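Tuldale pantry shelf gets a tidy-up before spring

Mar 4, 2018

BRIRNINE - If you have ever stood in front of a full cupboard looking for the spaghetti you know you bought, you will have some sympathy for the folks who look after the little food shelf at 137 Tuldale Road, where the dry goods have finally been given places of their own.

The shelf is a modest thing, white, with two levels and metal posts, and it is part of the Rahman Pantry, which opened last September and now helps 170 households in and around Brirnine. It is meant for the sort of food that keeps well and turns into supper without much fuss, and over the winter it had become rather a jumble. Bags were stacked on top of packages, packages slid behind bags, and people who had only stopped by for one thing ended up taking half the shelf apart to get it.

So the new arrangement goes by shape. The plump bags, like the blue one with the orange ends and the bright yellow one, lie on the upper board where they can spread out a little. The long, narrow packages go underneath, and the pasta in its red packaging stays together on the left, with the clear windows making it easy to tell what is inside.

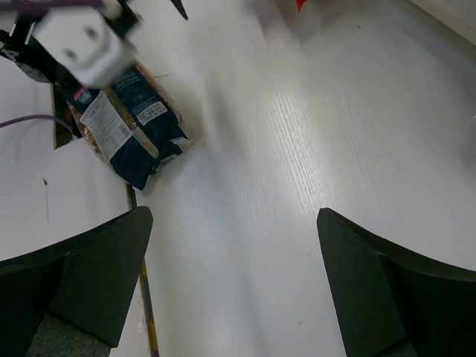
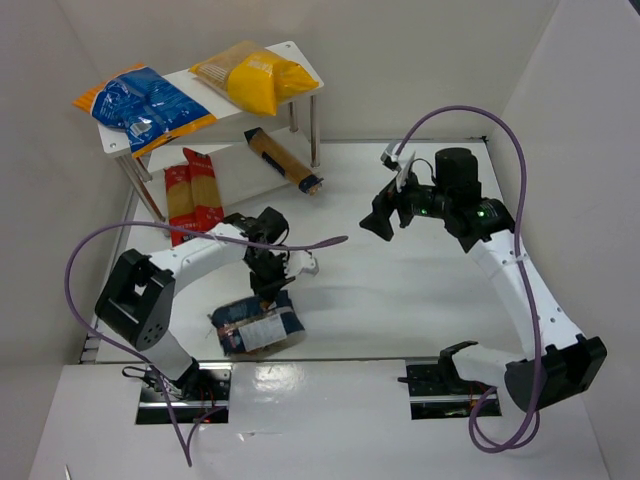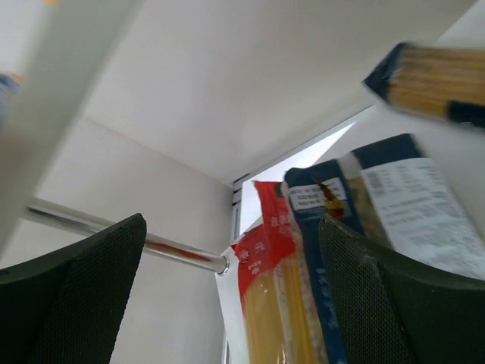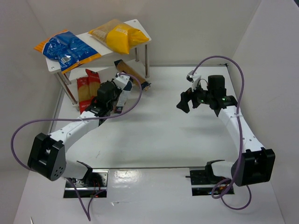

Second and fourth pictures: the blue and yellow bags up top, with the pasta below.

What goes where

The pantry is keeping the rules light, and you are very welcome to ask if you aren't sure. Anything soft and rounded goes up top, lying down. Anything long goes on the lower level, and it can stand up or lean, whichever it seems happier doing - a corner poking out over the edge is no trouble at all. Please do turn the clear part of the package toward the room when you can, as many visitors go by what they can see and not by the small print.

Cans and jars are still welcome too, but they belong in the tall cupboard by the door, and anything that needs to stay cold should be handed over at the front desk.

Dry goods wanted

Rice, noodles and short pasta go fastest, and the pantry would dearly love some more of all three before the end of the month. Smaller bags are especially handy for people living alone, who don't always want a great big sack to carry home on the bus. Donations can be left at the side entrance until 6 in the evening, and there is parking behind the building for 16 cars, with a ramp up to the door for anybody bringing a cart or a stroller.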